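Bevirmont Under-Desk Pedaler: My Review After a Few Weeks of Cranky Knees

Tue 24 March

My right knee has been complaining since the fall, and my left one joined in sometime after New Year's. My doctor looked at the X-rays, said the word "arthritis" in a very cheerful voice, and told me to keep moving. I asked how much. She said more than I was doing, which was fair!

I don't love gyms and our sidewalks are a mess until well into spring, so I bought the Bevirmont, one of those little pedal machines you slide under a table (pedals, a box, a knob, no seat). I've been using it most days for 17 days now and I have opinions.

Setting it up

Not bad at all. The feet and the pedals come off for shipping, and you screw them on with the wrench in the box. The left pedal threads backward, like on a real bike, and the instructions mention this in tiny gray print on the back page. I found that out after a good bit of grunting. The straps are a stiff rubbery stuff and I had to work them back and forth before they'd go over my sneakers. If your hands are sore too, get somebody to do that part for you.

It weighs enough to stay put on carpet. On my kitchen floor it crept away from me until I was practically lying down in the chair, so I stuck a piece of shelf liner under it and that cured the creeping. There's a longer rubber mat sold separately. I didn't buy it.

How it feels to use

Pretty smooth! There are nine resistance settings on the knob and I live on two. I tried five one morning when I was feeling full of myself and my knees let me know by lunchtime. The jump between one and two is nothing, but between four and five it's a big step, and I wish they'd spread it out better.

Chair height matters a lot. In my dining chair my knees came up and bumped the underside of the table on every turn. In the taller office chair they clear it fine, and my legs stretch out more at the far end of the circle, and that feels much nicer on the bad side. My brother-in-law Alvar Rønning is well over six feet and couldn't use it under any table in our house. He pedaled it in front of the couch instead, during a whole hockey game, and then tried to buy it off me.

The noise is a soft whir with a faint click on the left. I can watch TV over it. I can't take a phone call, though, because I get a bit puffed and people ask if I'm on the stairs.

The little screen

Meh. It shows time, distance, turns and calories, one after another, and it switches before I've found my glasses. I don't believe the calories for a second. It also goes back to zero if you stop to let the dog out. I set the oven timer and ignore the thing.

Has it helped?

I'm one person with two knees, so take this how you like. The first few days I was stiffer, if anything. These days getting out of the car in the morning is easier, and I've quit going down the basement stairs sideways. Some of that could be the warmer weather. I still have bad days, and on those I put it on one and go slow, or I skip it and don't feel guilty. If yours are swollen or you've had surgery, please ask your doctor or physical therapist before you go buying gadgets off a stranger's review.

What I'd change

Softer straps, for a start. A handle, too, because right now you have to hug it like a pumpkin to move it. And a screen that holds still. My friend has the Isaksson, which costs a good deal more and does have a handle, but hers squeaks and the pedals are narrow, so I'm not jealous.

Would I buy it again? Yep. I keep it where I sit the most and that's the whole reason it gets used. My old exercise bike lived in the garage and held coats.

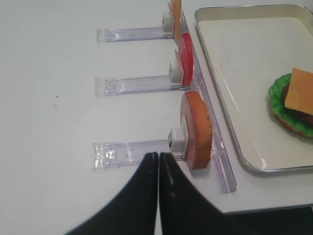 Quick answers to what people have asked me

Does it fold? No, but it fits in the bottom of a closet.

Can you use it for your arms? You can put it up on a table and crank it by hand. I did that for a couple of minutes and it wobbled, so I went back to feet.

Batteries? One, for the screen, and it came with mine. The pedals work fine without it.

Where did I get it? The medical supply store in Stultcombe, next to the bakery. They let me try the floor model in my socks.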